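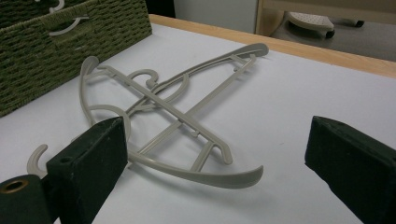

Photo: Eirini Dimitriou

Drindis Laundry Words

A word list from Proltuvthorpe! It has 158 local terms for washing, drying and putting clothes away, collected by Danai Xenos.

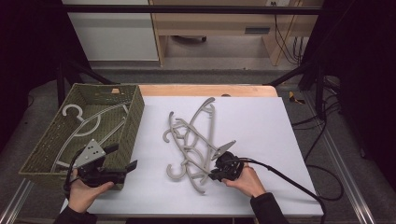 Each row is one word with its meaning and the street where it was heard. "Carrillo" is my favorite: a knot of hangers, like the gray ones lying tangled near the green basket.

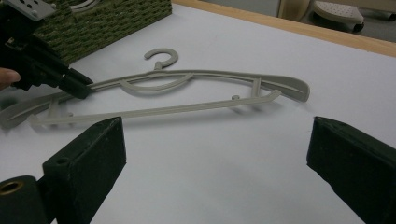

Spellings follow the speakers, so expect variants (lots of them). The curved hook on a hanger has two entries, both kept.

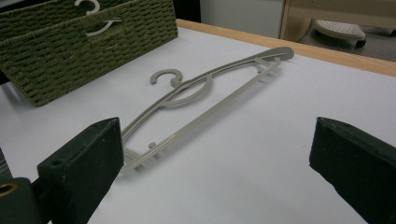
New words are very welcome, with a street name if you have one.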